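Chapter 8
Handover in Senior Posts

Learning outcomes

After working through this chapter you should be able to:
define handover and distinguish it from induction and from succession planning
set out the contents of a handover file for a post at director level
compare overlapping, gapped and bridged handovers
draft a handover timetable that fits a given notice period
identify the points at which authority passes from one post-holder to the next

Key terms

bridged handover; delegated authority; gapped handover; handover file; incoming post-holder; notice period; open matter; outgoing post-holder; overlap

8.1 Introduction

The earlier chapters followed an appointment from the first statement of need to the signed contract. Many accounts of senior recruitment stop there. In practice the contract marks the start of a further stage, in which the work, records and working relationships attached to a post are moved from one person to another. This stage is called handover.

Handover is treated separately from induction throughout this book. Induction introduces a new employee to the organisation: its premises, policies, systems and people. Handover concerns one post and the matters open in it on a given date. An internal candidate promoted to director may need very little induction and a full handover. A director joining to fill a newly created post needs a full induction, while the handover is limited to whatever duties have been moved into the post from elsewhere.

Succession planning, covered in Chapter 2, is different again. It asks who might fill a post in future and how they should be prepared. It can make handover shorter, but it does not replace it.

8.2 The three forms of handover

In an overlapping handover the outgoing and incoming post-holders are both employed for a period. In a gapped handover the outgoing post-holder leaves before the incoming one starts, and the duties are suspended, shared out or left undone in between. In a bridged handover a third person holds the post in the meantime, either as an interim or in an acting capacity.

The overlapping form is usually preferred where both parties are willing. Its direct cost is the second salary. Its less obvious cost is uncertainty over who decides. Staff who report to the post will tend to approach the person they know, and decisions may be taken twice or deferred. For this reason the overlap should be short and should contain a stated moment at which authority passes. An overlap of 5 working days is enough for many functional director posts if the handover file is complete before it begins.

The gapped form is common where the incoming post-holder has a long notice period elsewhere. It places the whole burden on the written record. Questions that would take a minute to answer in person have to be foreseen and written down by someone who may have little interest in doing so.

The bridged form involves two handovers, and material can be lost at each. The interim should receive the same file as a permanent appointee would, and should be asked to maintain it. An interim who keeps a separate set of notes leaves the successor with two partial records that may disagree.

8.3 The handover file

The handover file is the principal document of the process. Its layout varies, though most good files have the following parts.

Part A, Standing duties. A list of recurring tasks with their dates, the source of each duty (contract, policy, statute or custom) and the person who prepares the papers.

Part B, Open matters. Every item that has been started and not finished. Each entry gives the present position, the next action, the date by which it is due and any undertaking already given to another party.

Part C, Authority. The spending limits, signing rights and system permissions held by the post, with the date on which each will be withdrawn from one holder and granted to the other.

Part D, People. Direct reports, the dates of their last reviews and any agreed adjustments or pending requests. Opinion should be kept out of this part. Anything recorded about a named employee may be disclosed to that employee on request.

Part E, External contacts. Suppliers, auditors, regulators and professional bodies, with the name of the contact and the subject of current correspondence.

Part B is the part most often done badly. Outgoing post-holders tend to list matters that are formally open and leave out those that exist only as a conversation or a promise. A useful prompt is to work back through the diary for the last 30 working days and ask, of each meeting, whether anything was agreed that somebody is still expecting.

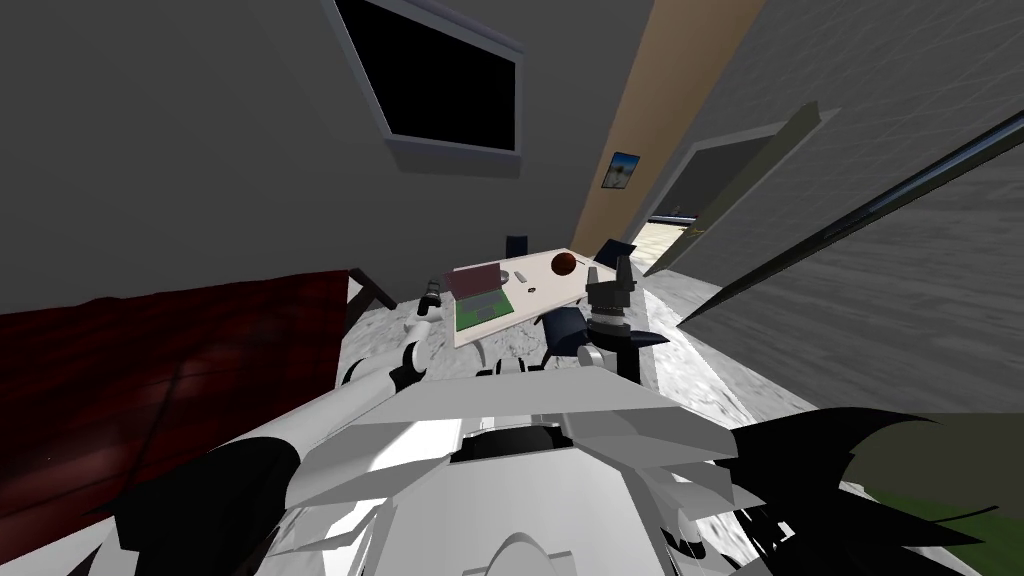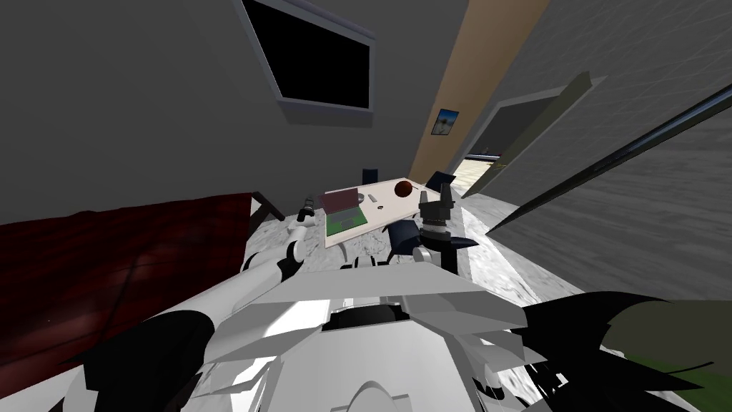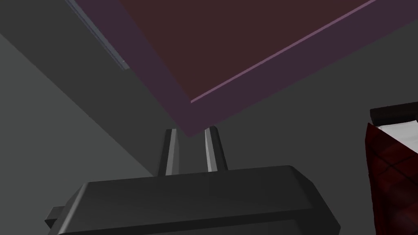

8.4 Case study: the finance director's post at Skarken

Skarken makes packaging for the food trade and operates from two sites. Its finance director, Ruba Chamoun, gave notice in January. The contract required six months. The board engaged the search firm Coswood, which put forward a shortlist in March, and Bushra Kazmi accepted the post in April. She was at that time financial controller at Irkholm, a haulage group, and was herself bound by a three-month notice period.

On these dates an overlap was possible, though narrow. The board fixed it at 5 working days. The company secretary drew up the timetable below.

Week 1 of final month: first draft of Parts A and B to the chief executive
Week 2: Part C agreed with the bank and with the payroll bureau, Farah
Week 3: Parts D and E completed; whole file read by the chief executive
Week 4: overlap; authority passes at noon on the third day

The transfer of authority was placed in the middle of the overlap deliberately. For the first half of the period the incoming director observed and asked questions. For the second half she decided, and her predecessor remained available to advise. A note stating the time of transfer was sent to all budget holders.

Two difficulties arose. The first concerned Part C. The bank mandate required the signatures of two existing directors, one of whom was on leave, and the new mandate took effect after the overlap had ended. Payments above the lower limit were countersigned by the chief executive in the interval. The second concerned Part B. An informal understanding with a supplier on early settlement terms had been left out of the first draft. It came to light when the diary review described in section 8.3 was carried out, and was entered in the file before the overlap began.

The case is used again in section 8.7, where the timetable is redrawn on the assumption that no overlap was available.

Activity 8.1

Consider the Skarken timetable and answer the following in note form.
1. Which entries in Part C could have been started before the final month?
2. Who should have held the file if the incoming director had withdrawn after acceptance?
3. Rewrite the note to budget holders for a bridged handover lasting 8 weeks.

8.5 Notice periods and the handover timetable

The notice period sets the outer limit of any handover. Its full length is rarely available. Accrued leave must be deducted, as must any time during which the outgoing post-holder is released from duties under a garden leave clause. Where such a clause exists, the employer should decide early whether to use it – a post-holder sent home on the day of resignation cannot be asked to attend handover meetings in the ordinary way, though the contract may still require reasonable assistance by telephone or in writing.

The usable period is therefore calculated as follows: working days in the notice period, less leave to be taken, less days released from duty. Drafting of the file should begin no later than halfway through the result.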